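Home | Issues | Authors | Search

4.2 Carton returns

Respondents were asked how long they kept the outer carton after a delivery. Of the 1,556 households in the Tralley survey, 800 discarded it within a week. Households in Caro kept theirs longer, mostly for storage.
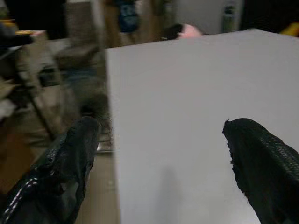
Figure 5. Large, flat, pale box.

Box size had little effect on return rates once distance to the drop-off point was included (Section 6). We did not ask about reuse by neighbors.

Last updated: March 6, 2017
Contact: Aisyah Rahman | Back to top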